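Lacson Grout Reviver Pen - Soft Grey

£5 each, or 2 for £9
In stock, usually posted the next working day
Item 1734

I'll come clean, I never meant to sell grout pens. The shop was going to be tiles and nothing else! But so many of you kept writing to me about tired kitchen floors that I started trying out every pen I could get hold of, and this is the one I kept going back to.

It's a water-based paint pen with a chunky slanted nib. You give it a good shake, press the nib down on a bit of scrap card until the colour comes through, then run it along the line and wipe any wobbles off the tile with a damp cloth before they dry (you've got a few minutes, so don't panic). My hallway took one evening and most of a pot of tea.

Soft Grey is the shade I send out most. It's a touch cooler than the Lacson Stone and a good deal lighter than the Slate, which I find a bit gloomy indoors.
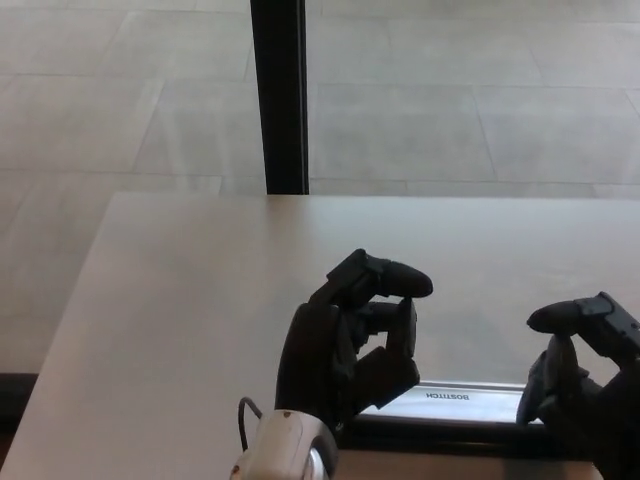 Picking a grey is the bit people fret over, and I do understand, because grout looks one colour on the lid and another on the floor. My rule is to hold the pen cap against the tile and go a shade deeper than you first fancied. With big pale grey tiles like these, a grout line that's only slightly darker gives you a nice calm floor, and you can still see the shape of each tile. Go much darker and you'll get a proper grid, which some people love - my sister has it in her bathroom and it looks smashing. If you're stuck, send me a snap taken in daylight and I'll tell you what I'd go for.

What you get
One pen, 5 mm slanted nib, one spare nib tucked inside the cap
Covers up to 200 feet of narrow grout line
Suits ceramic, porcelain and sealed stone
Indoor walls and floors only

Before you start
Scrub the lines with plain hot water and an old toothbrush, then leave them overnight. Please don't skip this! The colour won't grip on soapy grout, and nearly every grumble I've had came down to floor cleaner. Unsealed stone will soak the colour up, so try it behind a door first.

How long does it last?
I did my own kitchen in December and the only place I've touched up is by the back door, where the dog comes in. In a shower I'd put the Soltton clear sealer over the top once it's fully dry.

Goes well with
Soltton Clear Grout Sealer
Hitero Narrow Grout Brush
Dimance Microfibre Cloths, pack of 5

Any questions, drop me a line through the contact page and I'll get back to you, normally by teatime.
Yareli Hinojosa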